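# About Arnbridge

Arnbridge is a technical school for wall and surface finishing. We teach paneling, tile setting, paper hanging and the preparation work that comes before all three. The school runs on two sites, the main building on Marchand Street and a timber store at Niltumwood, and has a total of 313 enrolled students.

## What we teach

The core program lasts 300 hours. It starts with substrates: plaster, gypsum board, masonry and old paint. Students learn to read a moisture meter, check a wall for plumb and record the results on a standard sheet before any material is cut.

The second part covers layout. Horizontal boards are set out from a level line, and the top and bottom courses are adjusted so that neither ends in a narrow strip. Patterned surfaces are set out from the most visible corner.

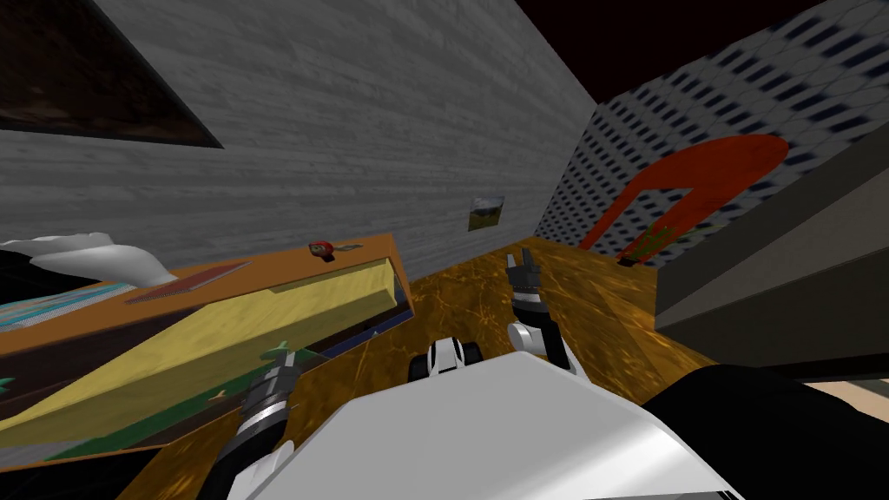
Corners get a full unit of their own. Few rooms are square, and a finish that changes material at a corner will show an error of two millimeters along its full height. We teach scribing first and trim second — students who start with trim tend to rely on it.

Evening classes follow the same syllabus at half the pace. The assessment is identical.

## The Binda method

Our layout unit uses the Binda sheet, a single-page form developed at the school and revised every July. It records wall dimensions, openings, board or tile module, joint width and waste allowance. Graduates may use the form in their own work without charge.

## Facilities

Marchand Street has two workshops, a cutting room with dust extraction and a small materials library. Niltumwood holds boards at controlled humidity. Stock is moved to the workshops 2 days before use — longer in winter — so that it can settle before fixing. 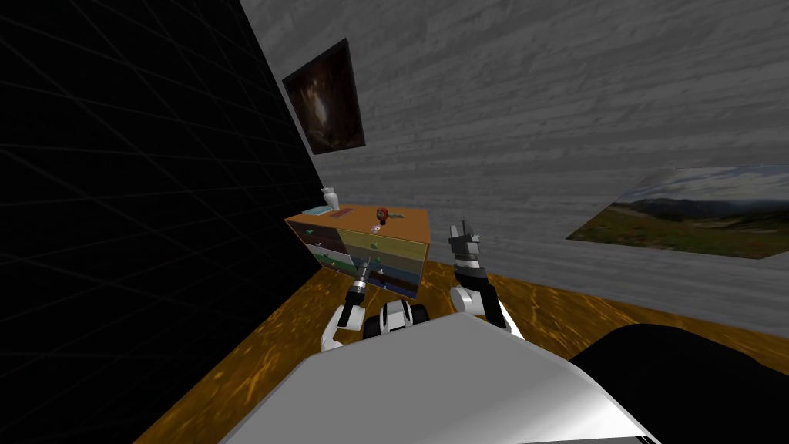

*Framed pictures on a gray wall with horizontal planks.*

## Admissions

No previous trade experience is required. Applicants take a short test in measurement and basic arithmetic and attend one workshop session. Tools are supplied for the first unit; after that, students bring their own hand tools from the list in the course handbook.

Page last revised 26 April 2022.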